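Verken Community Help > Data Collection > Hand-held Grippers

Deciding when a demonstration should be discarded

Posted by Na-rae Jin

Our group has been asked to supply demonstrations of kitchen counter tasks for a policy that will later run on a two-arm system. The operators work with a pair of hand-held grippers, and the plan calls for 700 accepted demonstrations by the end of November. At present we have recorded 100, and I have been asked to write the acceptance rules before the remainder are collected.

The written instructions we received define a successful demonstration by its final state only. The tool must be lying on the cutting board and both grippers must be open and clear of it. They say nothing regarding the manner in which the operator reaches that state. Of the first 100 demonstrations, 39 contain at least one of the following: a missed grasp followed by a second attempt, a pause of several seconds in the middle of a motion, or a change of the leading hand partway through. All 39 end correctly.

I would be grateful for guidance on three matters. Should demonstrations with a corrected error be kept, discarded, or stored separately? Is it advisable to clear the counter of unrelated objects before each session? Finally, should the two grippers be brought back to the same starting position each time, or should the operator be permitted to begin from wherever is comfortable?
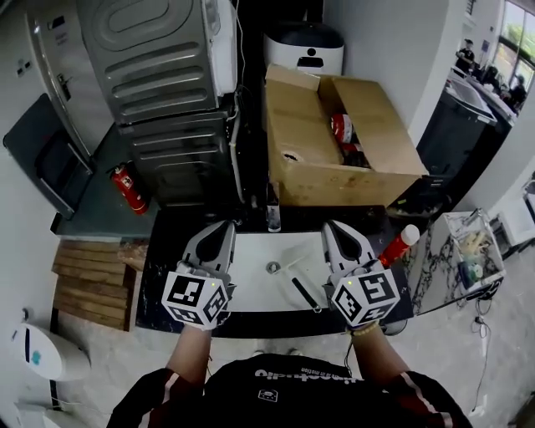 The operators are experienced with the equipment, and tracking loss has been rare. My concern is therefore with consistency between people. Two operators given the same instruction will approach the board from different sides, and I do not know whether the rules should prevent this.

Posted by Jairo Bedoya
Marked as accepted by the original poster

The three matters should be decided separately, as they affect the trained policy in different ways.

Corrected errors. Please do not discard these as a group. A demonstration in which the operator misses, withdraws a short distance, and grasps correctly shows the policy how to leave a bad state, and a policy trained only on clean motions has little basis for doing so. The long pause is another case. During a pause the observation hardly changes and the recorded action is close to zero, so the policy may learn to stop at that point and remain there. In the Villanueva collection, for which I kept the acceptance records, we retained corrected errors, trimmed pauses where the motion on either side joined smoothly, and rejected the demonstration where it did not. Of the first 56 demonstrations reviewed under that rule, very few had to be recorded again.

I would add a label at the time of review: clean, corrected, or trimmed. It costs the reviewer a few seconds and permits the training group to change the proportions later without watching everything a second time.

Unrelated objects. Clear only what obstructs the hands or presents a hazard. A counter that is bare in every demonstration will produce a policy that has seen only bare counters. It is preferable to leave ordinary items in place and to move them between sessions, so that no single bottle or box becomes a landmark for the task. Record the layout once at the start of each session.

Starting position. Vary it within limits. We defined a region above the near half of the counter and asked operators to begin anywhere inside it, with both grippers open and both sets of markers in view of the head camera. The last condition should be written into your rules. If a marker cube is turned away from the camera in the opening moments, the starting pose may be unreliable even when the later tracking is good.

As to the approach from different sides, I would permit it, provided that each operator contributes a similar share of the total. Difficulty arises when one person supplies most of the examples from one side and another supplies a handful from the other.

Posted by plukura_ops

We discard anything with a second attempt in it. Reviewers disagree less when the rule is simple. I cannot say whether the resulting policy is better or worse for it, as we have not compared the two.

Please also confirm that finger opening is calibrated at the start of each session. We follow the Kirkent checklist for this and have had no reason to change it.

Comment from Na-rae Jin

Thank you both. The three labels will be adopted, and the 39 demonstrations will be reviewed again under the trimming rule before any are removed. I have one further point for Mr. Bedoya: when the leading hand changes partway through, was this treated as a corrected error or as clean?

Comment from Jairo Bedoya

As clean, if the object remained under control throughout the exchange. If it was dropped and picked up by the other hand, it was labeled as corrected.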